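Desk Reset Month at the Oris Building

March is when we ask everyone on the second and third floors to clear their desks before the new carpet goes in. The fitters from Perkik start at the window side and work toward the elevators, one row at a time. Your row number is on the sheet by the kitchen door.

What needs to happen before your row comes up:

Everything on the floor has to go, including shoes, umbrellas and the boxes some of us have kept under the desk since the move from Choi Street. Crates are stacked by the copier. Each person gets two. If you need a third, take it from the pile marked spare and write your name on the lid.

Drawers can stay full as long as they lock. Unlocked drawers slide open when the desks are lifted, and last time a lot of paper clips ended up in the old carpet.

Monitors stay where they are. The IT desk will unplug them after 5 p.m. and plug them back in before 8 a.m. Please leave the cables alone, even if you know which one is which.

Paper is the slow part. We filled 14 recycling bins in the last clear-out, and the shredding company took away 126 bags. Most of it was printed email. If a document is already in the shared folder, the paper copy can go. Signed contracts and anything with a client's bank details go to the records room on the first floor, which is open until 4 p.m.

The supply closet has been restocked for the reset. There are 200 hanging folders and 29 desk trays from Skikitz, in mesh and in solid plastic. Trays are one per person until every row is finished – after that, help yourself. Old trays in good shape can be left on the shelf outside the closet for someone else to use.

A few people asked about plants. They can wait in the small meeting room, where the blinds will be left open. Put a saucer under yours.

The glue has a smell for the first day or so. If it bothers you, book a seat on the fourth floor through the usual page. Rows that are finished will be marked in green on the kitchen sheet.

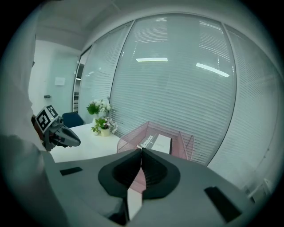 A pink wire mesh desk tray.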